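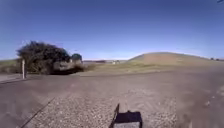 Figure 4.1 Paved ground and low grassland under a clear sky. The shrub on the left has a crown that leans to the right.

Chapter 4
Wind and the shape of plants

In Chapter 3 we looked at how water moves through soil and how plants take it up. Water is only one of the things that decide what will grow in a place and how tall it will get. On open ground, wind can matter just as much.

Walk along any exposed coast and you will find trees that lean. Many people suppose that the wind has pushed them over, in the way that a fence post is pushed over in a gale. This does happen, but it is not the usual cause. In most cases the buds and young leaves on the windward side dry out and die, while those on the sheltered side go on growing. After 30 years of this the crown is lopsided, even though the trunk may be nearly upright. Botanists call the result flagging.

Salt makes the damage worse. Spray carried inland settles on leaves and draws water out of them. The effect is strongest near the shore and falls off quickly, although a winter storm can carry salt a long way.

Flagged trees are useful to anyone who wants to know about wind in a place with no weather station. The geographer Efa Probert mapped the lean of 3,782 trees and shrubs on the farmland between Landeg and the sea. She recorded the direction of lean with a hand compass and gave each plant a score from zero (no lean) to five (growing almost flat along the ground). Her map showed two gaps in the hills where the wind came through more strongly than anyone in Landeg had supposed. We shall use part of her data in Exercise 4.6.
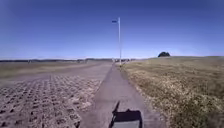
Figure 4.2 Narrow asphalt path on level ground, with bare earth to the left and low grass to the right.

Wind slows down close to the ground. The layer of slower air is thin over smooth surfaces such as asphalt or short grass, and deeper over rough ones such as scrub or woodland. A plant 40 centimetres high may therefore live in much calmer air than one that stands three metres above it. This is one reason why so many plants of open country are low and rounded.

Shelter works in a similar way. A hedge that lets part of the wind through protects more ground than a solid wall, since a wall tends to throw the air into eddies on its far side. At Selska, farmers plant double rows of hawthorn with a gap between them - the first row takes most of the damage and the second grows taller behind it. Roughly 100 metres of field can be sheltered by a well-kept pair.

By the end of this chapter you should be able to:
explain the difference between flagging and wind-throw
estimate the prevailing wind from a group of plants
describe how surface roughness affects wind speed near the ground

4.1 What wind does to a leaf

A leaf loses water through small pores called stomata. In still air, a layer of moist air collects around the leaf and slows this loss.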